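3.2. Geometría del borde y comportamiento del vertido

El escurridor plegable Plasska se compone de un cuerpo de elastómero termoplástico y un anillo superior de mayor rigidez. El cuerpo admite dos configuraciones estables, abierta y aplanada, separadas por un pliegue perimetral cuya sección se reduce a 2 mm. En la configuración abierta, la pared forma un ángulo de 20 grados con la vertical, valor que se mantuvo constante en todas las variantes ensayadas para aislar el efecto del borde. El modelo de comparación, comercializado como Illier, presenta la misma capacidad nominal y un cuerpo rígido inyectado en una sola pieza, sin pliegue.

La deformación del anillo durante el vertido depende de la posición de las asas respecto al pico. Cuando ambas asas quedan alineadas con el eje de salida, el anillo se ovaliza y el caudal se concentra en una franja estrecha. Cuando son perpendiculares a dicho eje, la ovalización se invierte y el agua tiende a rebosar por los flancos antes de alcanzar el pico. El Idrissi (2019) describe un efecto análogo en cuencos de silicona de pared continua, aunque en su montaje la carga era exclusivamente líquida y no incluía alimento sólido.
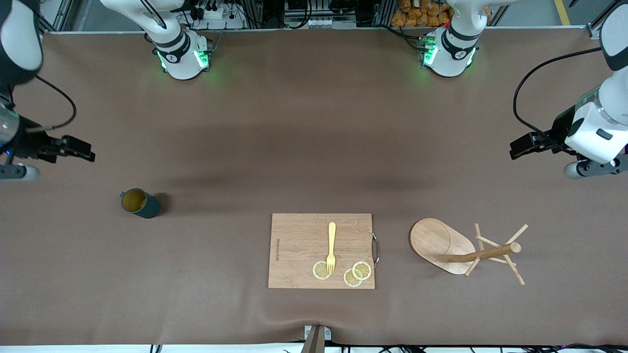

Figura 4. Utensilios de cocina sobre una mesa cubierta con tela mate, entre dos brazos robóticos.

La rigidez del anillo se determinó por compresión diametral, con la pieza apoyada sobre la base y sin sujeción lateral. Se registró la fuerza necesaria para reducir el diámetro interior un 19 % y se repitió la medida tras cada ciclo de lavado. El apoyo influye en el resultado: un tejido mate con ligeras arrugas, como el que cubre la mesa de la figura 4, deja zonas de la base sin contacto pleno y permite pequeños giros que una superficie lisa y dura no admite. Por este motivo, las medidas de compresión se tomaron sobre placa rectificada y los valores obtenidos sobre tejido se excluyeron del análisis. La humedad residual en el pliegue se eliminó con aire a temperatura ambiente antes de cada registro.

En el Plasska, la rigidez del anillo al término de los lavados conservaba el 94 % del valor inicial. La pérdida se produjo casi por completo en los primeros ciclos y no se asoció a fisuras visibles en el pliegue. En el Illier no se observó variación superior a la incertidumbre del instrumento, resultado esperable en un cuerpo sin zonas de flexión. La comparación directa entre ambos modelos debe interpretarse con cautela, dado que el espesor del anillo no es idéntico y el fabricante del segundo no facilita la composición del material.

Queda por examinar la influencia del tamaño de las perforaciones. Las variantes suministradas por Lernia difieren en el diámetro de orificio y también en su distribución sobre la base, de modo que ambos factores aparecen confundidos en los ensayos de drenaje. El apartado 3.3 presenta las curvas de vaciado con verdura troceada en dos calibres y detalla el procedimiento de corrección por agua retenida en la superficie del alimento.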